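Print this page | E-mail this page

Bandholm Robot Club: bench check before each session
Checked 24/07/2018

1. Emergency stop
Pressed and released, both fine. Lovely to see the younger ones asking to do this bit!

2. Cables
All tucked behind the bench, though one tie has gone missing again (spares are in the Hotetti tin).

3. Gripper
Fingers open wide, nothing held between them, and please leave them that way until everyone is standing back.

4. Work surface
Green top to be kept clear between the two pale objects, so do have a look for stray bits and marks before you start, and give it a wipe if you're at all unsure.

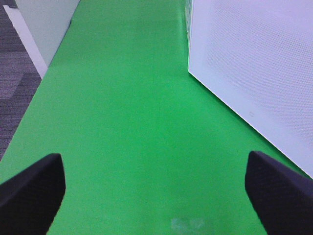
5. Speed
Kept at the slow setting for all new members, for the first 2 sessions at least.

Bandholm Robot Club | Contact us | Back to top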